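Bellis Appliance Parts – Frequently Asked Questions

How do I find my model number?
Look inside the door or on the back, near the power cord. Enter it in the search box without spaces. We list 2,482 parts, so the model number saves time.

How long does shipping take?
Most orders leave us within 2 business days. Large panels go by freight and take longer.

Can I return a part?
Yes, within 42 days, if it has not been installed. Electrical parts can be exchanged only – please check the number before you open the bag.

Do you sell base plates and other sheet-metal parts?
Yes, for most Clikus and Mestetti models. Call first and ask for Seren Gittins in parts.

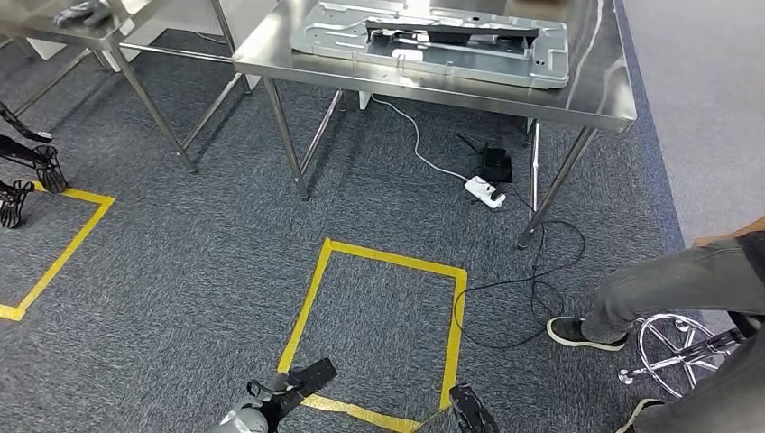 Sheet-metal base plate with bracket attached.

Do you install parts?
No. We can give you the number of a local repair shop.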